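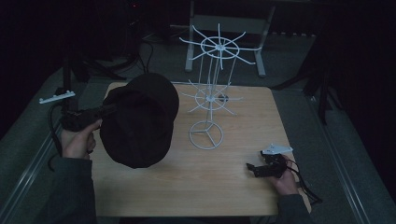
How to store caps on a wire hat stand (and whether you should bother)

I've never been convinced by hat storage. Most of it is sold to people who own two caps and want to feel organised. But a two-tier wire stand is cheap, takes up little room, and if you set it up with a bit of care it does a fair job. If you don't, you get a lopsided tree that drops caps behind the dresser.

What you need

A tabletop stand with a ring base and arms on two levels. Mine is a Fostero, bought in April after a cheaper one went back to the shop. The box made large claims about "preserving shape". I wouldn't pay extra for that. A bit of wire holds up a cap, and that's the end of its talents.

You'll also want a flat table, a soft brush and a damp cloth.

Step 1. Sort before you hang

Go through the caps first. A stand is a poor place for anything you haven't worn in a year. Stiff, structured caps do fine on a shelf, one inside the other. Save the arms for soft crowns.

Step 2. Check the stand

Put it in the middle of the table and give the rod a gentle push. If it rocks, try turning the base a little before you blame the stand, as plenty of tables aren't level either. Run a finger along the tips of the arms. A rough tip will pull threads from a lining, and a few strokes with a nail file will fix it.

Step 3. Clean each cap

Turn the cap upside down and look at the band inside. That's where the sweat and the grey fluff end up. Brush it out, wipe the band with the cloth and let it air for 60 minutes. Dark fabric hides a lot, so check it near a window. I've seen sprays recommended for this and haven't found one that beats the cloth.

Step 4. Load the lower tier first

Begin low and work around the stand, placing each cap opposite the last. Fill one side first and the whole thing leans. Set the crown over the tip of the arm with the brim pointing down and out – never hang it by the back strap, whatever the leaflet says.

Step 5. Add the upper tier

The longer arms have more leverage, so keep the lightest caps up here. Leave a gap between neighbours. Ghislain Beaudoin wrote to me to say he has 12 on his and it's perfectly steady. Maybe so. I'd stop well short of that and keep the colours you wear most at the front.

Step 6. Look again in a month

If a crown has grown a small peak where the wire sits, steam it lightly, push it out with your fingers and move that cap to a shelf.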